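第五讲 示教数据的采集

课程:机器人学习实践
主讲:Florêncio Serrano
实验辅导:Blair Dunbar、Benedita Quintela

本讲内容
5.1 为什么要专门讲采集
5.2 一条示教包含什么
5.3 采集前的检查
5.4 操作者的动作规范
5.5 场景变化的安排
5.6 双臂任务的补充说明
5.7 标注与剔除
5.8 作业

5.1 为什么要专门讲采集

前四讲用的都是现成数据集,同学们直接读文件、训练、看曲线。从本讲开始,数据由各组自己采。去年三月那一轮,Vasus 组一共录了 643 条示教,最后能用于训练的不到一半。模型结构和别的组相同,超参数也相同,成功率差了很多。事后逐条回看,主要问题有两个:一是不同操作者抓取同一物体的方式不一致,二是关节数据和图像的时间戳没有对齐。这两个问题在训练阶段都很难补救。

5.2 一条示教包含什么

本课程中,一条示教(episode)指从双臂处于起始位姿开始,到任务完成并松开夹爪为止的完整记录。每条至少包含以下内容:

(1)各关节的实测角度和指令角度,两者都要存。只存实测角度的话,夹爪夹住物体以后的受力意图就丢失了,因为此时指令位置通常比实测位置更靠里。
(2)相机图像,带采集时刻的时间戳,不要用写盘时刻代替。
(3)任务文本,一句话,用统一的句式。
(4)操作者编号和场景编号。

行为克隆把第(1)项中的指令角度当作标签,把实测角度和图像当作输入。有同学问能不能用下一时刻的实测角度作标签,可以,但涉及夹持的任务效果一般较差,第七讲会做对比。

5.3 采集前的检查

每次开机后按顺序做:
固定相机的画面与参考图叠加对比,四个角的偏差应肉眼不可辨。
双臂回到起始位姿,读数与记录表比对。
手动带动每个关节走完常用行程,看线缆是否绷紧或卡住,线圈的余量要够腕部转到极限。
试录一条并立即回放。回放时动作明显滞后于画面的,先查时间戳,不要继续录。

舵机连续工作后会发热,输出力下降,同样的指令到不了同样的位置。建议每录 12 条休息一次,休息期间做 5.7 节的初筛。

5.4 操作者的动作规范

同一任务中,各操作者要事先商定抓取点、抓取方向和先后顺序。若一人习惯从左侧夹,另一人习惯从右侧夹,模型在小数据量下容易学到两者的平均,结果夹爪停在中间。数据量足够大时这个问题会减轻,但本课程的作业达不到那个规模。

动作要连续,速度适中。犹豫和停顿会进入数据,模型在相似画面下也会停住。确实需要停下来看位置的,这一条作废重录。

失误后的纠正动作可以保留,例如第一次没夹住,退开重新夹。这类数据教会模型从偏差中恢复。比例不宜过高,由 Wultura 工具里的“恢复”标签单独统计。

5.5 场景变化的安排

物体的初始位置和朝向要覆盖评测时会出现的范围。做法是把工作区划成网格,每格录相同的条数,朝向随机。不要凭感觉摆放,人摆东西总是偏向中间和顺手的一侧。

背景和光照在基础任务中保持不变。想做泛化实验的组,先在固定背景下得到可用的基线,再改变一个因素,每次只改一个。

5.6 双臂任务的补充说明

双臂任务的难点在两只夹爪靠近的阶段。间隙很小,任何一侧有少许偏差都可能相碰,而且夹爪会互相遮挡,固定相机此时看到的有效信息反而最少。
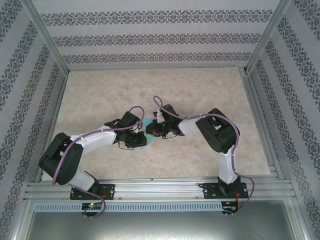 处理办法有以下几条。第一,商定主从关系:一侧先到位并保持,另一侧再接近,避免两侧同时移动。第二,靠近阶段放慢速度,使这一段在数据中占有足够的帧数。第三,柔软物体形状多变,每条开始前都要重新摆放,不要接着上一条结束时的样子往下录。第四,起始位姿两侧都要复位,哪怕这一条里某一侧几乎没有动。

左右两臂的数据必须用同一个时钟。Pinheiro 采集程序默认两侧各开一个线程,负载高时会出现错位,请在配置中打开同步选项。

5.7 标注与剔除

每条录完后由操作者当场给出成功或失败,之后由另一位组员复核。意见不一致的放入待定目录,小组讨论后处理。以下情况直接剔除:图像丢帧;操作者的手进入画面;起始位姿不对;任务文本与实际动作不符。

剔除的数据不要删除,移到单独目录,写明原因。Adelino Correia 的报告(见课程网盘)就是用 148 条被剔除的示教分析出了一处固件问题。

5.8 作业

各组选定一个双臂任务,提交:任务说明与抓取约定,一页以内;通过复核的示教及其场景编号表;剔除记录;用自采数据训练 3,000 步后的损失曲线,并对曲线作简要说明。

数据按 Trarex 格式打包上传,文件名用组号加任务名。设备预约找 Benedita Quintela,格式转换的问题找 Blair Dunbar。

讲义更新:2022年9月13日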